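Drive caddy

Reading time: 3 min

Search articles Go

A drive caddy is a removable carrier that holds a storage drive inside a computer case, server or external enclosure. It fixes the drive by its mounting holes or by pins pressed into them, and slides or clips into a matching bay. Caddies are also called trays or sleds, though some makers keep "sled" for carriers without a front handle.

Early desktop cases had no caddies. Drives were screwed straight to the bay walls, and both side panels often had to come off to reach the screws. Tool-free carriers became common as cases were made for quicker servicing.

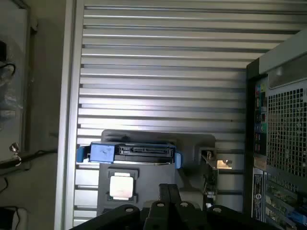 By Oriana Leiva – reviewed by Renji Amano

Plastic caddies are usually moulded in one piece and flex enough to be spread over the drive. Tabs at the ends are squeezed to release the carrier, and many makers colour these parts, often blue or green, to show that they can be handled during servicing. Metal caddies are stiffer and carry heat away better, but cost more and need screws.

Drives are made in two common widths, 3.5 inch and 2.5 inch. A smaller drive can be fitted in a larger bay with an adapter, although its connectors may then not line up with a fixed backplane.

Vibration is the main design concern. Rotating drives disturb one another when mounted close together, and rubber grommets are often placed between the drive and the carrier. Solid-state drives do not need them.

See also: Backplane – Drive bay – Hot swapping

19 shares 2 comments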